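Washing and Caring for Fleece Blankets: Frequently Asked Questions

These are the questions we hear most often at the Allside counter and by email. If yours isn't answered here, call the Drandthorpe store or stop in on a Saturday, when the laundry desk is open until 3.

Do I need to wash a new fleece blanket before I use it?

We suggest it. New fleece often carries loose fibers from cutting, and the first wash gets rid of most of them. Wash it alone the first time. Dark colors such as navy and red can give off a little dye, and loose fuzz will stick to anything else in the load.

What water temperature should I use?

Cold or cool. Most polyester fleece is fine at 30 degrees Celsius, which is the cold or cool setting on most American machines. Hot water can make the pile rough and flat. If someone in the house has been sick and you want a warmer wash, check the care label first and stay at or below the highest temperature it shows.

Which detergent is best?

Any mild liquid detergent works. Powder is fine too, but it doesn't always dissolve in cold water and can leave white specks in the pile. Use a little less than you would for a load of towels. Too much soap stays in the fabric and makes it feel stiff.

Can I use fabric softener?

Please don't. Softener coats the fibers, and after a few washes the blanket feels greasy and mats down. Dryer sheets do the same thing more slowly. For static, use wool dryer balls or take the blanket out while it is still very slightly damp.

Can I use bleach on a white or pale blanket?

No. Chlorine bleach can weaken the fibers and turn some pale colors yellow. Use an oxygen-based stain remover, and test it on a corner first.

How do I wash a pale blanket without it going gray?

Pale colors pick up lint and dye from everything around them. Wash them with other light items or on their own, and turn out the pockets of anything else going in. Jeans are the usual cause of a gray or bluish cast. If the color has already dulled, soak the blanket for 90 minutes in cool water with oxygen-based stain remover, then wash as usual.

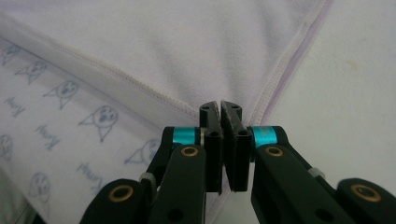
Pale lavender fleece. Wash with light colors only.

Can I put a fleece blanket in the dryer?

Yes, on low or no heat. Shake it out before it goes in so it doesn't roll into a ball, and stop the machine halfway through to shake it again. Throw-size blankets dry quickly. High heat is the most common way people ruin fleece: the tips of the fibers melt a little and the surface turns scratchy. There is no way to reverse that.

Can I line dry it?

Yes. Fold it over two lines if you have them so the weight is spread out. Keep bright colors out of direct sun. Don't hang it by the corners with clothespins, as the corners will stretch.

How do I get pet hair off?

Before washing, run the blanket in the dryer with no heat for 13 minutes and empty the lint trap. Then go over it with a damp rubber glove, always in the same direction. Washing first only packs the hair into the pile.

My blanket is pilling. Is it defective?

Usually not. Pilling comes from rubbing, and the part that sits against a couch arm or a bed frame will pill first. A fabric shaver takes the pills off. Lay the blanket flat, keep the fabric smooth, and don't press down. Washing it inside out makes no difference if both sides are brushed.

Can fleece be ironed?

No. If it came out of a closet creased, put it in the dryer on no heat with a damp washcloth, or hang it in the bathroom while you shower.

How should I store blankets over the summer?

Wash and dry them fully, then fold them loosely and keep them in a cotton bag or a drawer. Vacuum bags save space but flatten the pile. If you do use them, give the blankets a day on a bed before you judge how they look. Moths don't eat polyester, but they may go after food stains on it.

How often should I wash it?

A blanket on a bed with a top sheet can go a month. One that lives on the couch, or that a dog sleeps on, needs it every week or two.

Will you take back a blanket I have already washed?

We accept washed blankets within 30 days if a seam has opened or the dye has run. We can't take back blankets with heat damage. Bring your receipt to Drandthorpe or to our Virthorpe store. Returns by mail go to Virthorpe only.

Do you repair edges?

Yes, at Virthorpe. Blanket stitch and plain hem are both available, and the desk will give you a price when they see the blanket. Please wash it before you bring it in.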